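**Progress report, 13 May 2022**
Ruangrit Learning Room, equipment grant
Prepared by Kamol Limsakul for the Plesano fund

Dear colleagues,

With this report I inform you of the work done since our last letter. The painting is complete and the 7 study tables stand in their places. From the grant we have spent 552 dollars on electrical items and small furniture. The receipts are in the folder which Kamol Thepsuriya sent to your office.

The delay I mentioned before was with the wall outlets. The electrician from Ninum had to change one old line behind the bookshelf, and this took him two visits. He has now signed the safety paper.

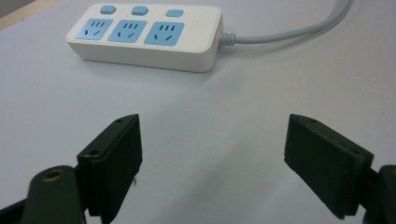 For the tables we decided to buy power strips and not to put new outlets in the floor. The floor work was too expensive for us, and the owner of the building did not like it. The model we chose has three sockets, and each one has its own switch, so a student can turn off one lamp and the others stay on. The sockets take two-pin and three-pin plugs. This was important for us, as many families bring chargers from different countries. The light blue color was not our wish, but the shop Mollasora had no other in stock, and the children like it.

Still open are these points:

- fixing the cords under the tables, so that no one trips on them
- labels with the table number on every strip
- a short safety talk for the evening group

In the evening group we have now 50 registered students. The day group did not change. We ask your permission to use the remaining 106 dollars for cord covers and two extra lamps. If you agree, we can buy them before the opening in June.

With kind regards,
Kamol Limsakul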